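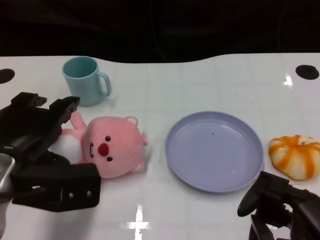 **Flutico nursery table set** – mug, plate and one pink plush.

The mug is light blue plastic with a matte finish. The plate has a raised rim, so peas face at least a small obstacle. Neither will impress dinner guests under 4, who are the only guests invited.

The plush has a white belly, a red nose and the kind of teeth dentists put their kids through college on. Telma Cáceres in our returns department says it never comes back. 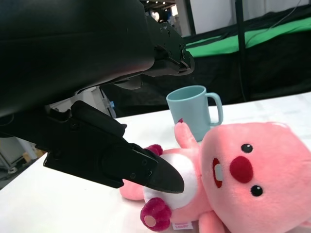
## Ordering

Packs of 50, shipped in April from Skandholm. Mixed colors on orders over 200.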